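Furnerden Twinning and Monuments Group, minutes of the January meeting

I took the notes this time, so forgive the style! We started at 7 with Maëlle Arsenault in the chair. The December minutes went through with one fix (it's Norkon, with a k).

Friendship stone: Travden town council has written to say yes, we can have a block from their old customs wall, and I think we all cheered a bit. Their mayor wants to come over for the unveiling. We agreed to offer 2 possible spots, Bawa Square and the station garden, and let them pick.

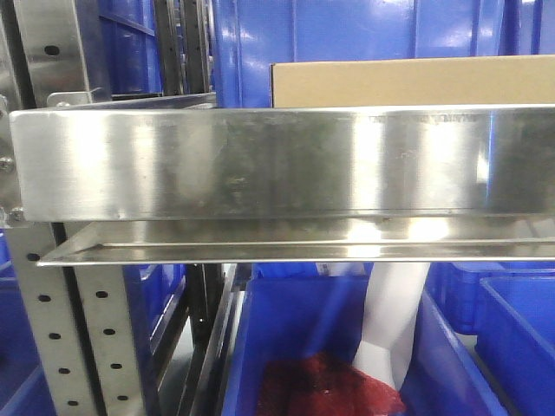
Money next. We have $1,589 in the account, and the plaque quote from Norkon would eat most of it. Maëlle asked what finish people wanted, and I said please, no polished metal. Brushed stainless steel like that shelf edge shows every fingerprint and scuff, and people are going to touch this thing! Bronze won by 5 votes to 2.

Wording: long chat, no decision. Both languages, same size letters, that much is settled.
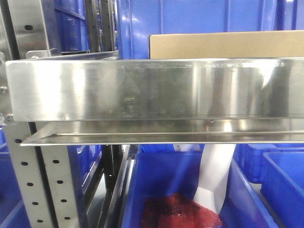 Steel tray with cardboard box on top, January.

Petition: 97 signatures so far for the station garden. I'll pass the sheets on to Travden with our letter.

We wrapped up at 8:40. Maëlle is writing to the mayor, and I'm calling Norkon about bronze.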